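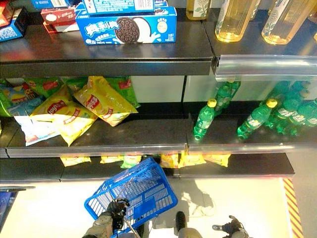 Print
E-mail

Start with the division of labor between the hands. In teleoperation the operator has two arms to drive and one pair of eyes, and most bad demonstrations come from the eyes. The left gripper takes the basket by its thin metal handle and keeps it; the right stays open and does the picking. The operator is then free to look at the shelf. Stop on the two yellow Lay's bags at the left of the middle shelf. They lean at different angles, so a grasp recorded on one does not transfer to the other. Let people look before going on.

Numbers next. The Viltar set has 895 demonstrations. We set aside 108 after review, most of them for hesitation: the operator stops in mid-air to think, and the policy learns to stop in mid-air. Ghislain Lavoie's rule was to rehearse the reach once with recording off. Credit him here.

Hand guiding versus remote control. With hand guiding, the teacher holds the arm and feels the contact directly. It works well for one arm on a fixed base. With two arms and a load in one of them, the teacher runs out of hands, and the teacher's body blocks the head camera. Remote control keeps the view clear but gives up touch. Our operators judged contact by watching a bag deform, and they squeezed too hard for around two weeks. Do not oversell either method.

Pause for water. Then the basket as a moving target. It hangs from a handle, so its opening tilts, and the tilt changes as items go in. Operators correct for this without noticing - we left the corrections in.

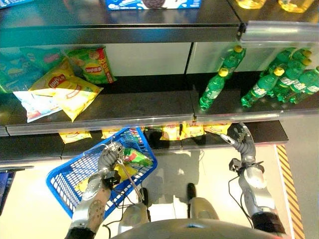 Karine Desjardins objected at the Sternex run-through that leaving the corrections in mixes two skills, and that she would record the holding arm separately and replay it under the picking arm. My answer: replay assumes the same load every time. She was not convinced. Give her version fairly and say the comparison has not been run.

Last slide is the labeling scheme. If time is short, skip to the table of grasp types and take questions from there.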